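# Binding, Piping and a Flat Board: A Conversation About Folding Striped Cloth

June 2021

The workroom at Nendness handles household cloth for small makers who send pieces in unfolded and want them back ready for a shelf. Most of it is plain. The person who runs the folding bench, who asked to be quoted by job and not by name, prefers to talk about the pieces that are not.

"Pinstripe is the one that shows everything," the bench lead said. "On a plain white cloth you can be a little crooked and the fold still reads as straight. With a stripe, every line is a ruler."

The practice at the bench is to line up the fold with the stripe first and the hem second. If the cloth was cut off grain, the two will disagree, and the hem loses. The finished stack is judged from its front face, where a tilted stripe is easy to spot from across a shop.

Bound edges are a separate matter. A wide binding has more layers than the cloth it encloses, so it bends at a different rate. Add piping along the inner side and there is a cord or a rolled strip resisting the fold as well. Asked how the bench deals with that, the lead described a routine of 10 steps that was cut down in April.

"We were pressing each fold by hand before making the next one. It took too long and the piping pushed back up anyway. Now we fold in thirds, turn the bound edge to the inside, and put a weight on the whole piece."

The weight is a 2-pound steel bar in a cotton sleeve. Pieces stay under it for 38 minutes, a figure the lead arrived at by trial on a batch of table covers from Cuadros. Shorter times left a hump at the binding. Longer times gave no further change.

The question of raw edges came up next. Some clients send cloth with one side unfinished, and threads come away each time it is handled. The bench does not trim them unless the order says to.

"Trimming changes the piece. We write it on the slip and send it back the way it came. Vomus wants a call first if there is fraying. Rinport doesn't."

The lead was firm about the work surface. The boards are painted white, and they get wiped between batches. A dark surface was tried for a time and dropped when loose black thread became impossible to find on it. Scratches in the paint are tolerated until they catch the weave, at which point the board is sanded and repainted.

Lifting is where most of the trouble starts. A cloth picked up at one point gathers below the hand or rises into loops above it, depending on how it is held, and the stripes fan out along each crease. The bench rule is to set it down and find 2 corners before doing anything else.

"People want to shake it straight in the air. On a small table that gets you a cloth on the floor. Put it down, find the corners, flatten from the middle out."

As for a crease that runs along the stripe, the lead treats it as harmless at this stage. It can be opened by sliding a flat palm across it. A crease that crosses the stripes gets the iron, on low, from the back.

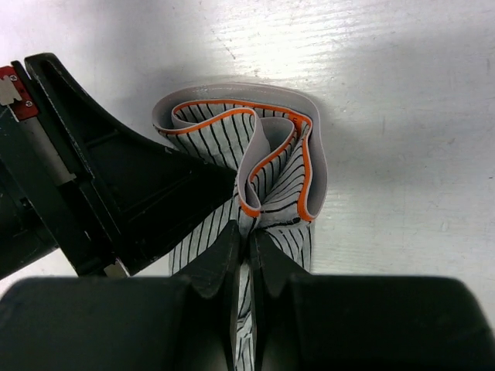
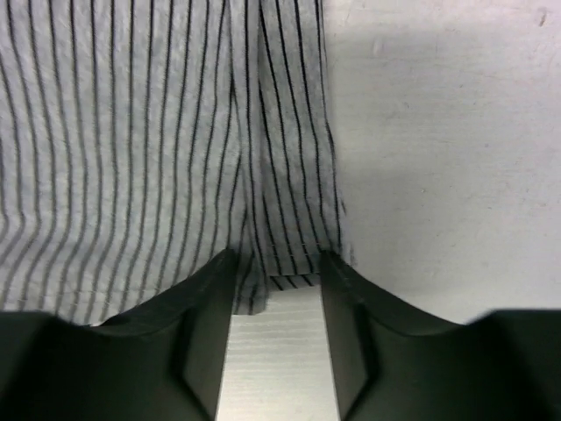

*Pinstriped cloth with folds in it.*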